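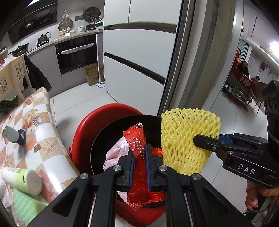

Home | Projects | Reports | Contact

August -- posted by Hortensia Condori
2 comments | 14 shares

Cutby kitchen waste project, progress report to Vorholm

Quick one this month, sorry, Onni is waiting on the numbers.

Households. All sorting at home now. Most do it in the kitchen, on the floor by the table, whatever basin or bowl they have got. We stopped handing out the divided tubs -- too big for the flats in Baltunton, people kept them on the balcony and forgot. A plastic basin does the job.

What is in it. Mostly packaging again. Snack wrappers, foil packets, thin plastic bags, the foam net sleeves off fruit. Wrappers and foil remain the problem, Moodley won't take either. Foam nets they will take if kept apart, so we have asked for them to be kept apart. Veg trimmings go in the other caddy, less muddle there than in spring.

Figures. 726 items logged for the month, 273 of them wrappers or foil. Foam nets still to be added up, the sheet came back without a total and I have asked for it agian.

Money. 200 left in the materials line. Would like to move it to printing, as the fridge cards are nearly gone and the new ones need the foam net line on them. Please confirm, Onni.

Late or not done:
- second visit to the upper flats, moved to next month
- the card in large print, draft only
- reply from Moodley on foil. Chased twice

Next. Finish visits, weigh as well as count (scales borrowed from Vorholm stores, thank you), and a short write up of which packets turn up most. Tables to follow seperately.

HC

Comments (2)

Onni Heiskanen: Fine to move the 200 to printing. Need the foam total before I send this up.

Hortensia Condori: Will do, tomorrow morning

Home | Projects | Reports | Contact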